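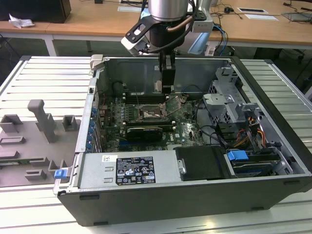 Arm over an open tower on the teardown bench, gripper down behind the memory slots.

Cell stopped mid-pull, then closed on its own at restart
Forum: Small cells and benchtop arms > Faults and safety

ridgeline_ang
Dec 1, 2024

We run a teardown bench for old office PCs at Barbier. Tower goes on its side against the fixture, panel comes off by hand, the arm takes the memory and then the expansion cards. Controller is a Tesuro, gripper is a Gamance parallel electric, wrist camera on a bracket above it. It has been in since May and done 800 towers with nothing worse than a dropped module.

Last shift it threw a protective stop while going in for a memory module. No contact that I could see. The operator did what the card on the wall says: looked at the pendant, cleared the fault, put it in manual, reached in to move a power lead away from the fingers. As soon as the fault cleared, the gripper closed. Nobody had pressed anything for the gripper. It caught the edge of his glove and let go when he hit the e-stop. He's fine, no mark on him. The grip force is set to 60 N.

I have locked the cell out. I'd like to know why it closed, and whether anyone else has seen this on a Gamance.

Angelica Evangelista

pelter
Reply

Glad he's all right. Which output drives the gripper? If it's a held digital output on the tool flange, the gripper loses 24 V on the stop, wakes up when power comes back and goes to whatever state the line is in. If the program had already set "close" before the stop, it will close.

ridgeline_ang
Reply

It's serial over the tool connector, not digital. The log shows the stop came before the close command. Last gripper command was open to 60 mm.

pelter
Reply

Then look at homing. Older Gamance firmware homes itself when it gets power, and the default homing direction is closed. It's in the manual under initialisation, which is easy to skip because it normally happens once in the morning with nobody near it.

tin_shed
Reply

I'd start with the cable. You had a protective stop with no contact, and something made that happen. We had the same thing on a bin-picking cell and it was the wrist cable going tight when the last joint rolled past a certain angle. Intermittent break, gripper drops out, controller sees a tool fault and stops. Then power comes back and you get the homing pelter is talking about. Same failure, two halves.

How is your cable run? In your picture it loops out on one side of the wrist and I can't see a clamp on it.

ridgeline_ang
Reply

It has a strap further up the forearm. Below that it's free. I'll check the connector.

mossbank
Reply

I don't agree with chasing the cable first. Cables fail, that's normal, and the cell has to be safe when they do. The problem is that a person had his hand between the fingers with the gripper powered. Your card says clear the fault and then reach in. It should be the other way round, with the tool supply off before a hand goes anywhere near the case.

tin_shed
Reply

Sure, but if she doesn't find the break it will stop again tomorrow and somebody will be reaching in again. Fewer stops means fewer hands in there.

mossbank
Reply

Fewer isn't none. And people get quicker and sloppier with a stop they've seen before. Fix the recovery procedure today, since that costs a sheet of paper. Find the cable after.

pelter
Reply

You can do both. What does the risk assessment say about the gripper? A lot of them cover the arm well and treat the gripper as a part of it. The arm's force limit does nothing about finger force.

ridgeline_ang
Reply

Ours says "gripper force limited by settings" and nothing on power-up behaviour. I wrote it, so that one is mine.

hexkey_dale
Reply

For what it's worth, we put a Skunis relay in the tool supply with its own reset button, mounted outside arm's reach of the fixture. Any stop drops the gripper supply and it stays off until somebody walks over and presses reset. A bit annoying in the first week. One thing to check - if your gripper lets go when it loses power, whatever it's holding will fall. With cards that may be no worry, but I wouldn't want it over somebody's fingers with a drive cage in it.

mossbank
Reply

That's a better answer than a sheet of paper, I'll give you that.

ridgeline_ang
Reply

Update. Took the tool connector apart this afternoon. One pin was pushed back and the supply drops out if I bend the cable by hand near the plug. So tin_shed was right about that part.

Then I pulled the arm up clear of everything, stood behind the line and cycled the tool supply with a foam block between the fingers. It closed on the block every time. So pelter was right as well.

Cell stays locked out until the following are done:
New tool cable, with a clamp below the forearm strap
Homing direction changed to open, and tested on the foam block
Supply relay with separate reset, as hexkey_dale describes
Recovery card rewritten, tool supply off before hands go in
Risk assessment redone with the gripper as its own item

tin_shed
Reply

Before you change homing to open, check there's room. Fingers opening down between the memory slots and the side of the case could push on something.

ridgeline_ang
Reply

Good point. It's tight in some of the smaller cases. I might have it retract before the supply can be reset, but I need to see if the Tesuro will move with the tool in fault. Does anyone know?

pelter
Reply

It will in manual at reduced speed. You have to acknowledge the tool fault separately first. I'll dig out the parameter name and post it.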